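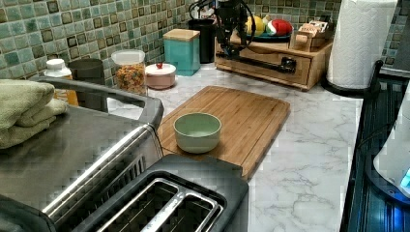 まな板は真ん中、トースターは2台とも残留　バストコムの共用キッチン、3カ月の議論に区切り

2026年3月25日　バストコム

バストコムの集合住宅「エストラ」で、1階共用キッチンの調理台の新しい配置が固まった。カウンターの中央はまな板の定位置とし、オーブントースターとポップアップ式トースターは隣り合わせで左側に寄せる。瓶や缶の類はタイル壁に沿って並べる。入居23世帯が3カ月にわたって意見を交わした末の結論としては、ずいぶん見慣れた眺めである。

発端は昨年暮れ、入居者のアラバ・ヤクブさんが玉ねぎを切ろうとして、切る場所がないことに気づいた晩にさかのぼる。カウンターには当時、ジャムの空き瓶、持ち主のわからない水差し、電池の切れた秤、二度と閉まらないふたなどが並んでいた。ヤクブさんは結局、窓枠の上で玉ねぎを切ったという。

「斜めでした。転がるんです、玉ねぎは」

翌朝、廊下の掲示板に「台所のカウンターは誰のものですか」と書いた紙が貼られた。余白はその日のうちに返事で埋まり、紙は継ぎ足され、外された時点で書き込みは200近くに達していた。うち相当数は互いの字の読みにくさに関するものだった。

最も紛糾したのは、パンを焼く道具が2台あることの是非である。

片づけを唱える側の言い分は単純で、オーブントースターがあればパンは焼ける、だから2枚焼きのトースターは要らない、というものだった。3階のイリル・ヴカディノヴィチさんはこの説の中心人物で、カウンターの図面まで描いて持ち込んだ。図面ではトースターのあった場所に「余白」と書き込まれていた。

対する存続派は、オーブントースターで焼いたパンと、縦に差し込んで焼いたパンは別の食べ物だと譲らなかった。根拠を示すため、2月の日曜の朝に食べ比べが開かれている。両方の機械で焼いたパンを目隠しで食べ、どちらで焼いたかを当てるという催しである。正答率は公表されていない。関係者によると、途中でバターが足りなくなり、買いに出た人が戻るころには全部食べられていた。

その後ヴカディノヴィチさんは図面を描き直した。新しい図面の「余白」の位置には、トースターが入っている。

「焼けるのが早いので」と、理由の説明は短かった。

2台の位置関係にも注文がついた。大きなオーブントースターのそばに黒いトースターを置くと、朝の混む時間には、チーズトーストを待つ人と普通のトーストを待つ人が同じ場所に立つことになる。改善案として左右に離す方式が一週間試されたが、今度は待つ人がカウンターの両端に分かれ、真ん中で包丁を使う人が挟まれる形になった。試した人の多くが「見られながら切るのは落ち着かない」と回答し、元に戻った。

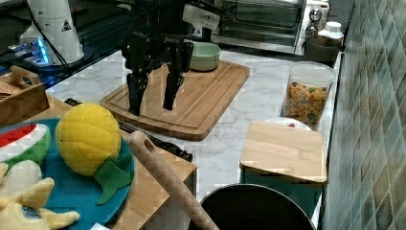

まな板をめぐっては、意外なほど早く話がまとまった。溝のついた長方形の板を一枚、常に出しておく。使ったら洗い、立てて乾かし、また真ん中へ戻す。従来は戸棚にしまう決まりだったが、しまうと誰も出さず、代わりに皿の上で切る人が出て、皿に傷がつくという流れが繰り返されていた。

溝の役割については説明が必要だったようだ。2階のカリオピ・ヴクチェヴィチさんは、トマトの汁を受けるためのものだと繰り返し訴えてきたが、長らくこれを飾りだと思っていた住民が複数いたことが今回の議論で判明した。そのうちの一人は「きれいな縁取りだと思っていた」と話している。

板の上に緑色の小さな丸い器を置く習慣も、この話し合いのなかで広まった。刻んだにんにくや、皮をむいたあとの何か、あとで使うつもりの塩などを入れるためで、提唱したのもヴクチェヴィチさんである。器の名称は決まっていない。「小鉢」と呼ぶ人と「例の丸いの」と呼ぶ人がおり、いまのところ後者が優勢とみられる。

作業用に確保する幅は88センチとされた。ヤクブさんが両ひじを張って玉ねぎを切る姿勢を取り、それを巻き尺で測った値である。もう少し狭くても切れるのではないかとの指摘には、本人が「切れますが、機嫌が悪くなります」と答え、そのまま採用された。

棚に上げられない瓶や缶は、緑がかったモザイクタイルの壁際に一列に並べることになった。背の順にするか、使う頻度の順にするかで意見が割れたが、並べてみたところ翌日にはどちらの順でもなくなっていたため、順番の規定は見送られた。現在の決まりは「列から前に出ないこと」のみである。

中身の表示も懸案として残っている。ラベルを貼る案は、字の読みにくさをめぐる先の経緯から慎重論が強い。新しく入った人は、ふたを開けて確かめることになる。1月に越してきたウェンシュン・ヤンさんは、最初の週に砂糖と塩を二度取り違えたが、三度目からは舐めてから入れるようになったと話す。

「慣れれば早いです。コーヒーは無駄になりましたが」

オーブントースターの上にたたんだタオルを載せる件は、最後まで結論が出なかった。安全のため、焼いているあいだは必ず下ろすという点では全員が一致している。問題は下ろしたタオルの行き先で、椅子の背では誰かが座り、流しの縁では濡れ、肩にかけるとそのまま部屋へ持ち帰られてしまう。フックを付ける案が出ているが、タイルに穴を開けることには反対が根強い。

タイルを擁護するのは、この建物に最も長く住むスタニスワヴァ・ノヴィツキさんである。改装のたびに白い壁にしようという話が持ち上がり、そのたびに反対してきた。緑のまだら模様は油はねが目立たない、というのが表向きの理由だが、「毎朝見ているので、なくなると自分がどこにいるのかわからなくなる」とも語る。今回もタイルは議題に上る前に議題から外された。

カウンターから退いた品々は、隣町ラドウッドの古道具店「ストヤノフスカ」が引き取りに来た。店は水差しと秤に値をつけたが、閉まらないふたについては丁重に断った。ふたは現在、掲示板の下に置かれ、引き取り手を待っている。合う鍋を持っているという申し出はまだない。 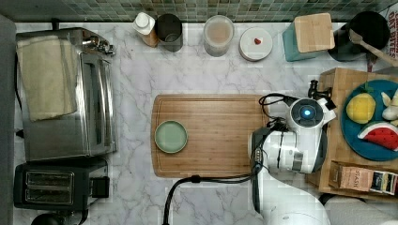
配置の決まったカウンター。容器はタイルの壁に沿って並び、黒い容器の上には木のスプーンが載る。

運用が始まって最初の週、違反として掲示板に報告されたのは、列の前に出たマグカップと、まな板の上に一晩置かれたレモンの半分だった。レモンには「誰のですか」と書いた付箋がつけられ、昼までに「もう誰のでもいいです」と書き足された。その後、レモンは姿を消している。

木のスプーンを立てて置くか寝かせて置くかについても、早くも新たな書き込みが見られる。立てれば倒れる、寝かせれば転がる、というのが両派の主張で、トースター問題のときと同じ筆跡がいくつか確認できる。ヴカディノヴィチさんは「図面は描きません」と明言した。

次の見直しは9月に予定されている。夏のあいだにアイスクリームメーカーを置きたいという希望が一件出ており、ヤクブさんは88センチの確保を条件に話を聞くとしている。希望者は本体の寸法をまだ明らかにしていない。

なお、玉ねぎは現在、まな板の上で切られている。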